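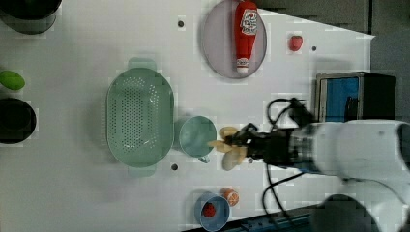
Let Them Reread the Easy Ones

Quick one because I have to be at pickup at 3:15 and I've been composing this in my head since breakfast.

A mom stopped me by the returns cart and asked if I could "move her son up." He's nine. He has read the same comic-style book about a talking hamster detective four times. She wanted something with chapters. Real chapters, she said, and less drawing. He was standing right there holding the hamster.

I told her to let him have it a fifth time. She did not love that answer. So this is the longer answer.

I have run the kids' shelves at our branch for 7 years and before that I had a classroom, fourth grade. In all that time I have met plenty of kids who stopped reading. I have not met one who stopped because the books were too easy. They stop because somebody took the hamster away and handed them a thing with a medal on the cover and a dead dog in the middle.

I know, I know. Dead dog books are good. I cried at them too. I was also twelve, and I picked them up myself off a spinner rack at the drugstore, between a joke book and something about a haunted camp. Big difference between that and being assigned grief at nine.

What bugs me most is the levels. Our district uses letter stickers on the spines and parents now come in with a letter. Not a title, not "she likes horses." A letter. "Do you have any P?" Yes, I have lots of P. I have P about volcanoes and P about a girl who opens a bakery and P that is so dull I'd pay you to take it. What does she like? And the mom looks at the kid, and the kid looks at the carpet, and you can tell the question hasn't come up in a while.

One girl last October wanted a book that was two letters under her sticker. Her own teacher's list said no. It was the first in a series about sisters who run a ferry to an island called Satby, and her best friend had read it, and they wanted to play it at recess. That's it. That is the best reason to read a book I have ever heard. She needed to know which sister she was! I checked it out to her on my own card. Would do it again.

(The series gets harder as it goes, by the way. By book five the sentences are long and there's a whole subplot about a will. She read all of them. But I don't want to lean on that, since it makes it sound like the easy book was only okay because it led someplace. It was okay on its own.)

Rereading next. People treat it like the kid is stuck. A kid who rereads is doing what you do with a favorite movie. They know what happens so they get to look around. They catch the joke in the background on page 50, they notice the villain was nice to the cat way back at the start. My niece read Husorero, the one with the underground kingdom and the map that's upside down, so many times the cover came off, and she'd still stop me to point out things in the map. I'm a grown adult with a library degree and I hadn't seen half of it.

Then there's the comics thing. Still! We are still having this conversation. Grown people at a school board meeting standing up to say graphic novels are not reading. Try reading one. Out loud, to a five year old, and explain who is talking and why the sky went red. It's work. Kids who read comics are tracking faces, time, sound effects, who knows what. And they're doing it for 118 pages in one afternoon on the floor next to my desk with their shoes off.

Verna Park, who has the school library across the street and has forgotten more than I'll ever know about this, disagrees with me on some of it. To be fair to her I'll put it down. She thinks there's a point around fifth grade where a kid can get so comfy that a longer book starts to look like a wall, and if no adult ever says "try this one," the wall just gets higher. She's seen it. She puts one stretch book in the pile every time, on the bottom, and doesn't say a word about it.

And I think thats fine. I think it's great, really. The bottom of the pile is exactly where it belongs. My problem is with swapping the pile.

My other problem, while I'm at it, is reading logs. Twenty minutes, parent signature, write two sentences. I would quit reading too. Imagine you finish a mystery in bed and have to wake up your husband for an initial. Our summer program dropped the minutes this year. We had a paper chain instead – read anything, add a link, write the title or draw it or leave it blank. The 100 link mark got us down the hall past the bathrooms. Lots of repeats on there. One kid put the same dinosaur book on nine links and spelled it diffrent every time, which I enjoyed.

The log people will say, how do you know they really read it. I don't. I also don't know if you read the book club book.

So what would I do, if I was the mom at the cart. Let him get the hamster. Get a second one he didn't ask for if you must, something near it – funny, animal, short chapters, there's a newer series called Fisex about a pigeon who's a bad spy and it's right in that zone. Put it in the car, not in his hands. Read it yourself at a red light (kidding) (mostly). Laugh at something. Don't explain what you're laughing at.

And don't ask him what level it is.

He did leave with the hamster. She took the pigeon, looked at the sticker on the spine, looked at me, and stuck it in her bag. I have no idea if anybody opened it. It's due back in two weeks and we don't charge fines anymore, so they can keep it longer if they need to.

OK it's 3:05, I have to go.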